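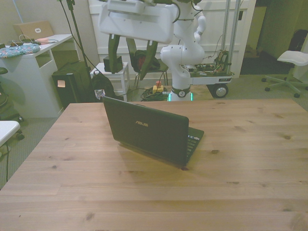 Stilgate Group Finds No Ghost on Drunberg Bridge, Will Keep Looking at the Paperwork

DRUNBERG, 1/19/25 - The Stilgate Society, a small group that checks local ghost stories against public records, today released its report on the Drunberg Bridge hitchhiker. The short version is that we could not find her. We could not find anyone who had met her, either, and we could not find the accident that is supposed to have killed her.

Most people in the county have heard some form of the story. A young woman in a pale coat stands at the east end of the bridge on a wet night. A driver stops. She asks to be taken to the old Charpentier house, says very little on the way, and is gone from the back seat when the car pulls up. In some tellings she leaves a glove behind. In others the seat is soaked through. The driver knocks at the door and is told that the girl died years ago on that same bridge, on that same night.

It is a good story, and it is also told about a great many other bridges. Vanishing passengers have been reported on lonely roads all over the country, in cars and trucks and, before that, in wagons. A tale that travels that well should make a careful listener wary.

What we checked

The society spent 5 months on the case. We read the county death register, the bridge repair log and the back issues of the Drunberg paper for the years in which the accident is usually placed. We also put out a call for witnesses and heard from nine people.

None of the nine had picked up the hitchhiker. Each had heard about it from a relative, a coworker or a friend of a friend. We followed those leads as far as they went. Two ended with a person who has since died. Three ended with a person who said they had heard it from somebody else, and the rest simply stopped, with a name no one could place or a cousin who had moved away.

The register shows no young woman killed on the bridge. It does show a farmhand who drowned below it while trying to free a calf, and nobody tells stories about him.

The Charpentier house is a problem too. The family did own land off the east road, but the house was on the other side of the river, so a driver heading there from the east end of the bridge would have had to turn around and cross back over. Some versions of the story now have the driver do just that. We suspect the detail was added after someone looked at a map.

The December recording

Much of the fresh interest comes from an audio clip made on the bridge in December and passed around widely since. Listeners say they can hear a woman speak the words "take me home" under the sound of the wind.

We played the clip to people who had not been told what to listen for. One heard "Jake, we phoned." Others heard a gate, a dog, or only wind. Once they were told the words, most of them could hear the words. The bridge also has a loose expansion plate on the east side, and it groans when a heavy vehicle goes over. We recorded it ourselves and the sound is very close to the one on the clip. A close match is not proof, and the report says so, but we would want the plate ruled out before anyone brings in the dead.

"I would love to be wrong about this one," said Harriet Dvorak, lead author of the report. "I grew up being scared of that bridge. But being scared of a place is a fact about me, and I can't put it down as a fact about the bridge."

The society takes no fees for its work and sells no tours. We mention this only to make clear that Brotska Night Walks, the company now offering hitchhiker tours by van, has no link to us, whatever its flyer may suggest. We asked Brotska for the source of its claim that the ghost has been "confirmed by local researchers." We have asked more than once, and would still like to know.

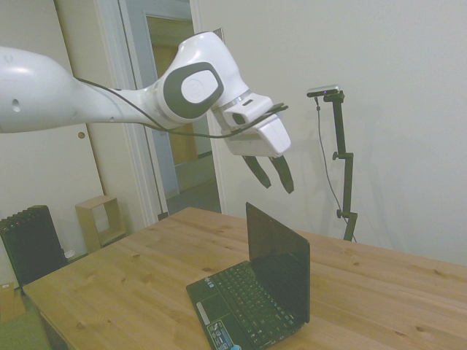 Leilani Greenberg disagrees with the report and asked that her view go out with it. She holds that a missing record proves little, that the county lost papers in more than one move, and that families did not always want a daughter's death written up in the news. Her grandmother would not cross the bridge after dark, she says, and was not a woman who scared easily.

The first two points are fair. The register has gaps, and they are listed in the back of the report. On the third, we can only say that we believe her about her grandmother.

The case stays open. Anyone who has personally given a ride to the hitchhiker, as opposed to knowing someone who did, is asked to write to the society with the date, the weather and the make of the car. Gloves will be looked at with interest and returned.

Printed copies of the report are at the Drunberg library desk. Press questions should go to Nana Gyamfi at the Stilgate Society.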